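4. Préparer la table et les assiettes

Valable pour le jeu de tri Cirkis, version table. Lire la section 3 (déballage) avant. Compter un peu de temps la première fois, après ça va vite.

4.1 Avant de commencer

1. Débarrasser la table. Tout ce qui ne fait pas partie du jeu – clés, tasses, emballages – à part.
2. Poser la nappe unie. Tendre vers les bords, lisser à la main. Quelques plis restent, pas grave.
3. Sortir les assiettes rondes. Bien à plat sur la nappe, jamais à cheval sur le bord.
4. Essuyer les assiettes avec un chiffon doux. Pas de produit abrasif, ça raye le brillant.

Attention : petits objets et outils à lame (ciseaux etc.) hors de portée des enfants de moins de 3 ans.

4.2 L'assiette bleue

Elle sert pour les petits objets. Large, peu creuse, on y dépose sans empiler.

1. Placer l'assiette bleue, laisser une main d'espace autour.
2. Déposer les objets vers le milieu du creux, pas sur le rebord.
3. Si reflet gênant sur le fond brillant, tourner la lampe, pas l'assiette.
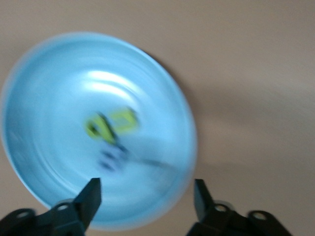
4.3 Les lettres

1. Vider le sachet de lettres sur la nappe. Pas dans une assiette !
2. Retourner les lettres face visible. Un B à l'envers se lit mal et fait perdre du temps.
3. Choisir l'assiette verte pour les lettres. Garder l'assiette crème libre pour le deuxième tour.
4. Ramasser les lettres une par une, les poser dans l'assiette verte. Ne pas les lancer, elles rebondisent.
5. Une lettre tombée par terre : la reprendre, l'essuyer, la remettre sur la nappe.

Note : à 2 joueurs, chacun son côté de table. On ne prend pas dans l'assiette de l'autre.

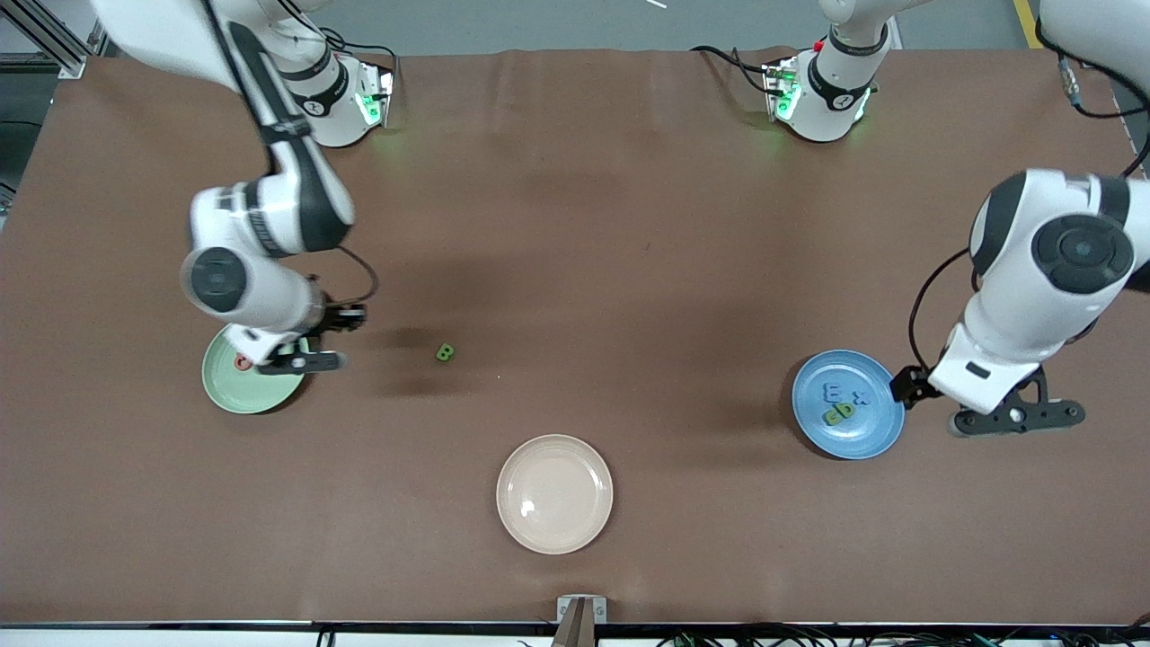
Fig. 4-2 – Lettre rouge orangé dans l'assiette verte, B vert encore sur la table, assiette crème vide.

4.4 Ranger

1. Lettres dans le sachet d'abord, le reste ensuite.
2. Assiettes empilées avec une feuille de papier entre chaque.
3. Nappe roulée, pas pliée (sinon les plis marquent et il faut tout relisser la fois d'aprés).

Pièce perdue ou assiette ébréchée : écrire à Yamila Arancibia, service pièces Cirkis, en indiquant la couleur et la référence 83 imprimée sur le carton.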